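Home | Projects | Data | Workplace notes | Files | Contact

# Louro bench set: README

Version 3, released 2023-02-02

## What this is

Louro is the data set that came out of a year of bench automation at the Plundance parts works in Stendumdale. It covers one job: taking a small metal piece, setting it on a block and holding it steady so that it can be checked. At Plundance the job used to be done by hand, a tray at a time, by whoever was on the bench that shift.

The release holds 349 recorded runs, the shift notes that go with them, and a short file of comments from bench staff. The comments are here because the people who asked for the data also asked what the change did to the work. The two are easier to read side by side.

## The task

The block goes near the middle of a white table and the metal piece goes on top. The right hand comes over and takes hold of the piece. The left hand has no part in this version of the task and is held upright. Both hands are black and have several fingers, and both arms are in silver housings.
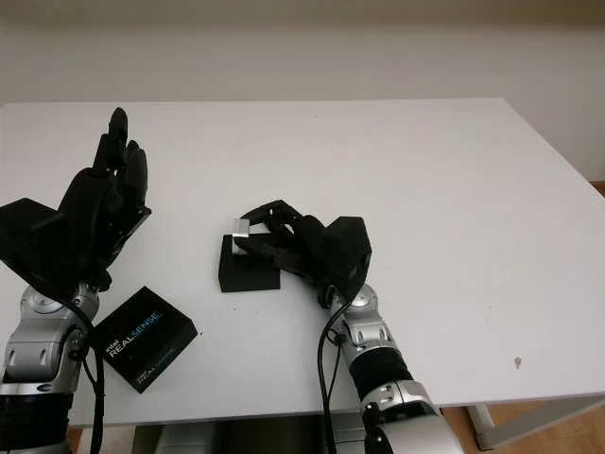
Margit Vincze: I did this job for years and my thumbs are glad to be out of it. What I would like written down somewhere is that the setting-up is still ours. If the block goes down crooked in the morning I am the one who sees it, and that time was not on anybody's sheet until we complained.

Her point was taken up in September, and setting-up now has its own line on the shift sheet. The notes in `shifts/` from before then do not show it, so hours from the two periods should not be compared directly.

## What changed for the people on the bench

Nobody was moved off the site. Two things did change. The bench used to have one person sitting at it for the whole shift. That person now looks after the bench and the goods-in desk next door, and walks between them. Some staff like the walking and some have said they feel pulled both ways, mostly when a delivery comes in while a run is stopped.

The second change is in the skill. Checking by hand meant feeling for burrs and rough edges. A person watching a run has to judge a grip by eye – how far the fingers have closed, and whether the piece has been left sitting square. New starters pick this up faster than the old hands did, but they have never felt a bad part.

Benedek Oláh wrote the first stop-and-reset sheet, and it is included as `docs/reset.txt`. It fits on one side of paper. Staff asked for it to stay that way, and later additions have gone into a separate file.

## Views

There are two kinds of view. The head view looks down on the table and takes in both arms. The wrist view is close in and is mostly taken up by the gripper's own parts: the dark housing, one finger with its cover plate and screws, and the textured pad at the tip.

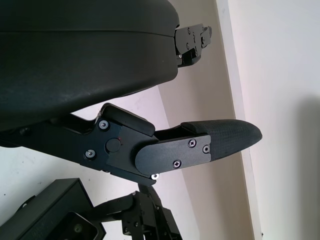 The folders are laid out by run, with both kinds of view kept together:

- `runs/` – one folder per run, numbered from 001
- `shifts/` – typed shift notes, names removed unless the person agreed
- `comments/` – bench staff comments, lightly corrected for spelling
- `docs/` – reset sheet, later additions, the wording of the consent form

The first 99 runs were made under the old shift pattern, with one person at the bench throughout. Everything from run 100 onwards was made under the shared pattern. Anyone using the set to look at workload should split it there.

## Known problems

Small marks and specks show on the table top in some views. They have not been edited out. Run notes were typed at the end of the shift and some are thin, particularly on busy days. A few staff did not want their comments published, and those are left out with no marker in their place.

The metal piece is shiny and picks up the light. Code that looks for it by brightness alone should be tested on more than one run.

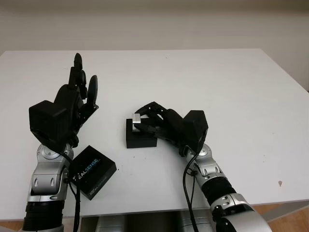

Can a member of staff ask for their shift notes to be taken out?

Write to the address in the footer with the shift date. The notes will be removed from the next version, and no reason is needed.

## Use and sharing

The set may be used for research and teaching. It may not be used to rate or rank the people named in the notes, and that includes use by Plundance. The condition was agreed with bench staff before the first run and applies to copies as well. If you publish from it, please cite it as the Louro bench set and give the version number.

Conversion scripts are kept by Uvatine and are not part of this release. 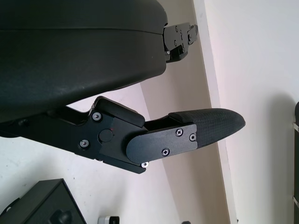

Wrist view: gripper finger and textured fingertip pad.

12 comments | 8 shares

Contact: Louro data desk, Plundance, Stendumdale | © Plundance 2023 | Back to top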